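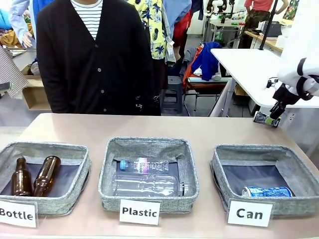 Minutes of the meeting of the Open Day Working Group, Rimgate Makers' Hall, February 2023

Present: Valentin Neagu (chair), Cosmin Onu, Traian Costache, Laurențiu Rusu (minutes). Apologies were received from Virgil Manole, who was travelling to Prenstead.

1. Minutes of the previous meeting
The minutes were read and accepted with one correction. The hire fee for the folding chairs is $400, and not $1,000 as it was written. The larger amount is the whole budget of the day.

2. Report on the sorting demonstration
Cosmin reported on the recycling demonstration, which was shown to the visitors from Penik Council and to two classes from the primary school. The three grey fabric bins with the signs Bottle, Plastic and Can were found to be a good size for the table, and the black letters on white card are easy to read for children. Valentin asked if the signs could be fixed to the bins, as they only stand in front. Cosmin will try with clips. Traian noted that the crushed can lies very low in its bin and that small children may have difficulty to see it. It was agreed to look for bins with lower walls before the next showing, if the price is reasonable.

Cosmin also informed the group that the visitors asked many questions on mixed rubbish, such as a juice carton or a jar with its lid on. We have no answer prepared for this. Laurențiu will write a half page which can be given out at the door.

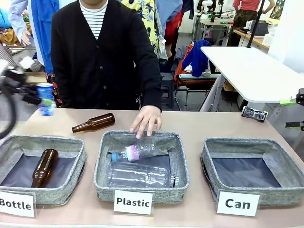 Sorting table at the demonstration, with a can in the gripper and one brown bottle lying behind the bins.

3. Discussion of the programme
Traian proposed that each showing should be 16 minutes, with time for questions after. Valentin was of the opinion that this is too long for the younger classes. After some discussion it was decided to keep 16 minutes for adults and to make a shorter version for the schools, using only bottles and cans.

The question of glass was raised. Laurențiu would prefer to have no glass at all when children are standing close to the table. Cosmin replied that the council people were most interested in exactly this part. Decision: glass stays in the adult showing, and for the schools we will ask Mihăilă Packaging for plastic bottles in a brown colour.

4. Visitors and places
The room can take 22 visitors at one time. Virgil had sent a note by e-mail in which he asks for a booking list, so that people do not have to wait in the corridor. Agreed. Traian will organise the list and put it at the front desk.

5. Other business
The next open day is planned for August. Valentin will ask the neighbourhood centre if their car park can be used. The colour printer is again out of toner and Cosmin has ordered a new one.

Actions
Cosmin: clips for the signs, price of lower bins.
Laurențiu: half page on mixed rubbish, letter to Mihăilă Packaging.
Traian: booking list, short version for schools.
Valentin: car park.

The date of the next meeting will be sent by e-mail when Virgil is back.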